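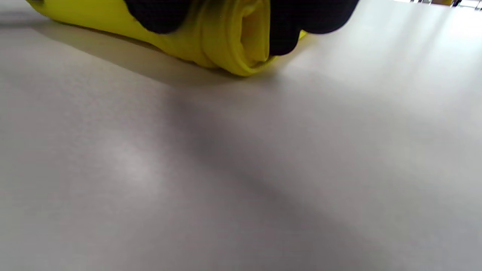 ## Re: [trendell-buildings] Stener Feed Store draft nomination

> I've put the revised draft in the shared folder. It now says the store was built in 1868, making it the oldest commercial building in Trendell. The 1868 date comes from the painted board over the loading door and from the family history. The draft also says the stone piers are original and the building has never been moved. Unless anyone objects I'd like to send it to the state office before the end of July.

I object, or at least I'd like to see a few things first.

The painted board is no help. It's lettered on plywood. Somebody put it up in living memory, probably copying the family history, so what we have is one source and not two. And the family history says the business started in 1868. It doesn't say where. Plenty of feed dealers began in a rented shed and built later.

Then there's the framing. I was under the floor at the north end in the spring with a flashlight, and every joist I could see had straight circular saw marks and wire nails. Wire nails don't rule out an older frame above, but they don't get you to 1868 either. I saw no cut nails at all.

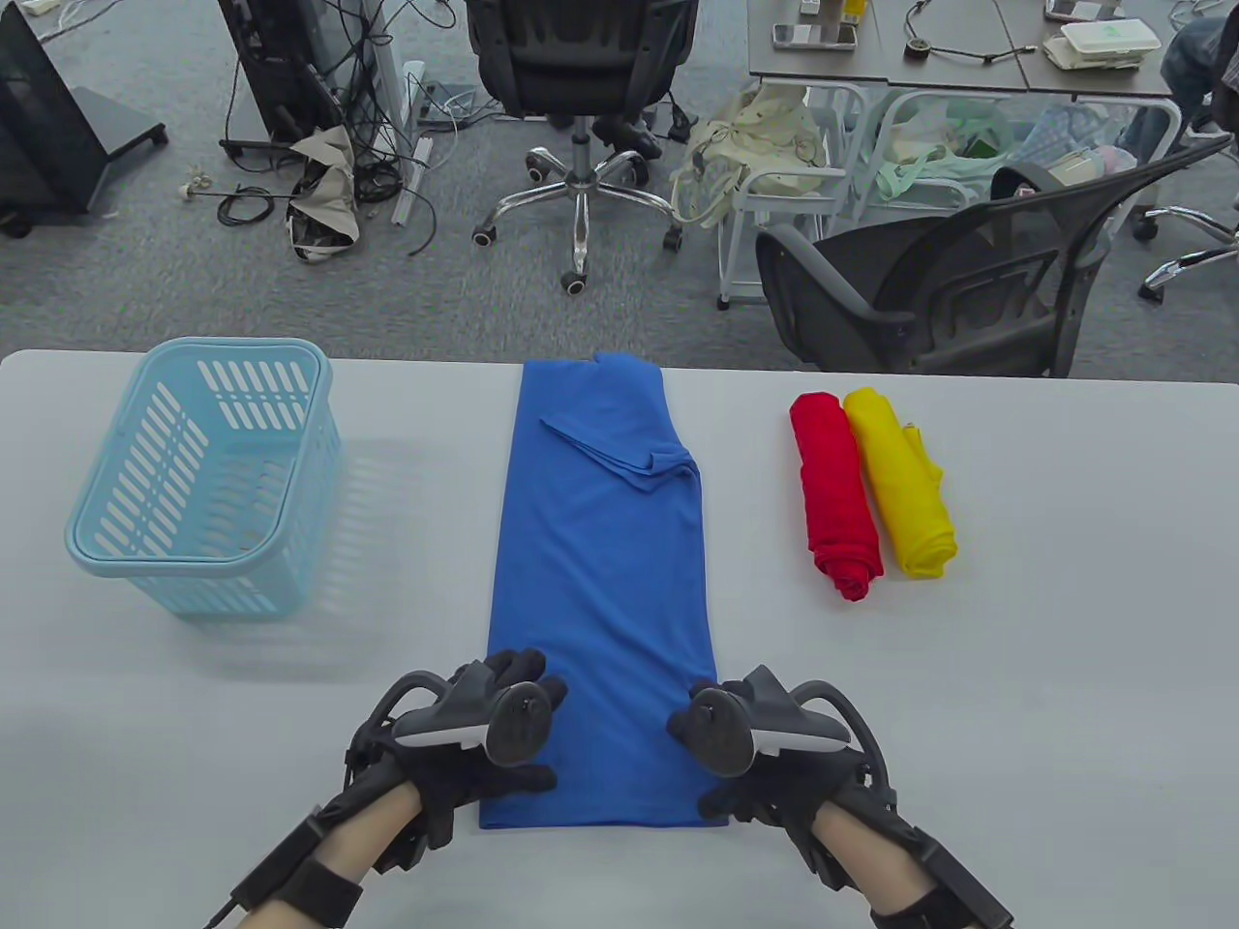 As for never having been moved, the deed book has the Stener lot running 108 feet along the old road, and the building sits partly outside that line. Either the survey is bad, the road shifted, or the store did. The draft picks none of these – it just doesn't mention the problem.

The numbers need another look too. Page two gives the floor area as 2,451 square feet and the inventory form gives 1,422. My guess is that one includes the Maluleke addition and the other doesn't, but a reviewer is going to ask.

What I'd want settled before it goes anywhere:

- The first tax listing that shows a building on the lot, and not only land.

- Photos of the nails and rafters in the attic, with a note of which bay each came from.

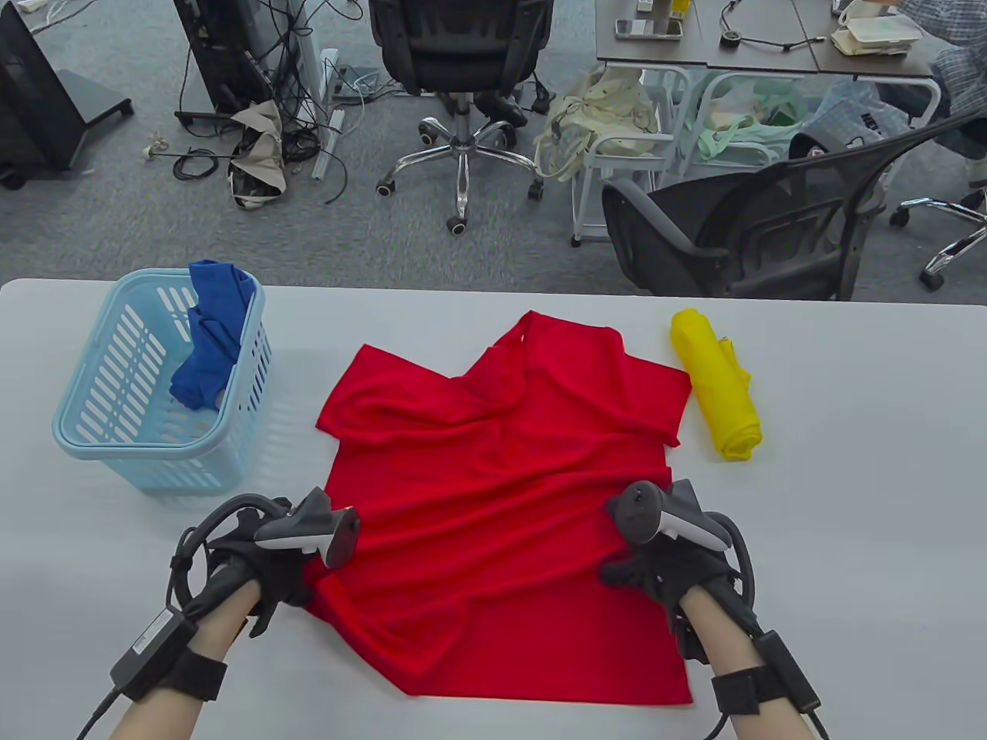
- Some evidence for the piers. The ones I saw at the north end are brick, and two of them are stamped BREDIX. I don't know when that yard opened. Does anyone?

I like the building and I'd sign a nomination that said "late nineteenth century, date uncertain." I won't sign this one.
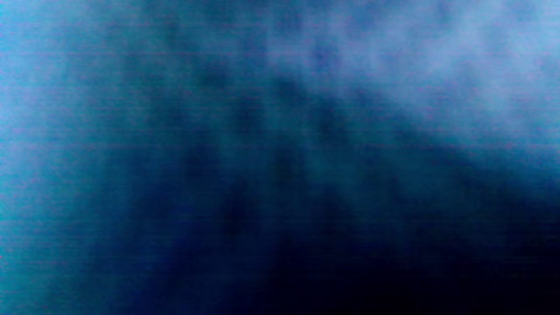 *Pale haze over deeper blue, turquoise at the left.*

The attic hatch is above the scale room, and you'll need your own ladder.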